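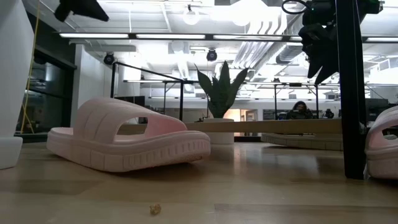
Slip resistance, molded soles, Monday

Print | E-mail this page

Second day on the sole compounds from Zanholm. Mitra had the ramp set up before I came in, so I started with the friction sled at 9:15. Detergent solution same as last time, fresh batch, old one poured off.

Blanks conditioned overnight in the cabinet. Jolien cut them from the heel area only. The forefoot pieces from the first delivery were too uneven to sit flat under the sled and I have left them out of the table. They are in the drawer under the balance if anyone wants them.

Dry runs on the ceramic tile: nothing odd. Compound A and compound B read close together and I would not separate them on this data. Compound C is harder and you can hear it, a sort of chirp at the start of each pull.

Soapy runs: B holds up, C drops a lot, A in between. Did 10 pulls per blank and threw out the first pull each time, as agreed with Joris. On the fourth blank of C the sled cable jumped its pulley. Repeated the whole set after lunch.

Flex machine

Maes machine stopped itself twice. First stop at 2,517 cycles, which was the guard switch. Pushed it back in and taped it. Second stop at 3,655, and this time there was a hairline crack in blank B2, starting at the bottom of a groove. The groove has a square corner there. Mitiku thinks the mold was cut with a worn tool and the sharp corner is doing the damage, so the compound itself may be fine. I agree but we need a blank with a rounded groove before I put that in writing.

Did not restart. B2 is bagged and labeled.

Hardness

Took readings on A, B and C at the heel, five points each. C came out harder than the data sheet. Checked the gauge against the reference block and it was fine. Jeanine is asking Zanholm whether C was cured longer than the other two. It would explain the chirp.

To do

- Mitiku to draw the groove with a radius and send it to the mold shop in Zutport.
- Order another 100 blanks once the mold is changed, not before.
- New guard switch for the Maes. Tape is not a repair.
- Pulley on the sled needs a deeper groove or a keeper.
- Joris wants the wet results on steel plate as well as tile. Plate is still at Brerkudska, Jolien will ask for it back.
- Rinse the ramp properly. It was still slick at 4:30 when I wiped it down.

Print | E-mail this page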